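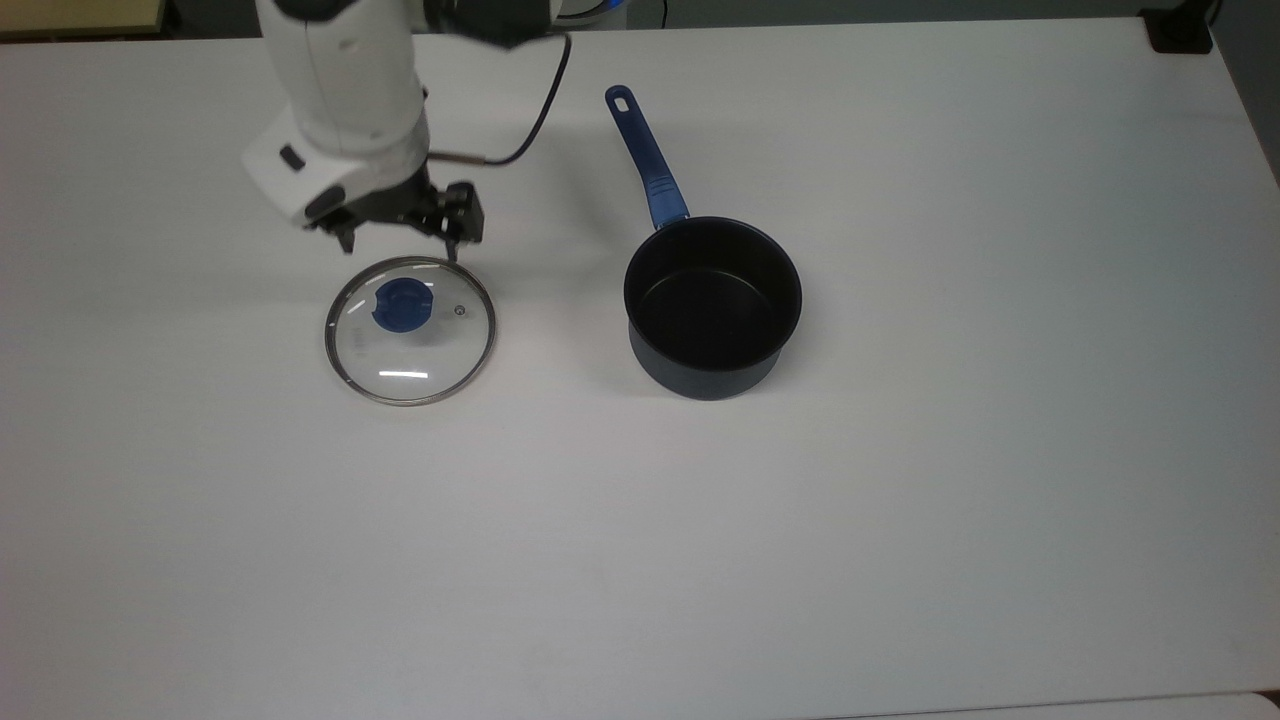
4.2 Equipment costs and purchase planning

The second funding period left us with one decision that shaped most of the later work: whether to buy a second arm or spend the same money on grippers, spare parts and objects for the one we had. Two quotes were requested, one from Cerus and one from Stinport. The Cerus quote covered the arm only. Stinport included a two-finger gripper and the cabling but charged separately for the mounting plate and for shipping.

We compared the quotes over the planned service life of the equipment and left the purchase price as one line among several. Gripper wear was the item we had underestimated. In the first period a set of fingertips was replaced after 600 trials, and the replacement took the station out of use for 46 hours while parts were in transit. Keeping one spare set on the shelf would have removed most of that delay. We now budget for two.

Objects were the other small item that grew. Cookware was bought from ordinary household stock at a fixed limit of $200 per station. Lids and pans wear at different rates, and a glass lid that chips has to be taken out of the set at once. Figure 3 shows a lid and saucepan at the station, with the gripper open at the rim of the lid. Lid tasks need a gripper opening that suits both a thin rim and a center knob, and this requirement ruled out the cheaper gripper from Bensaid.

Figure 3. Lid and saucepan on the work table, gripper open.

The order was approved on October 16, 2020, for one arm with gripper, two sets of fingertips and a service contract. Sharon Obura and Kipchumba Odera prepared the cost sheet; Mimoza Omerović checked it against the power and floor limits of the room. Delivery was planned for November. We held back part of the budget for cables and connectors – a line missing from our first plan – and set the reorder point for fingertips at 99 trials before expected replacement.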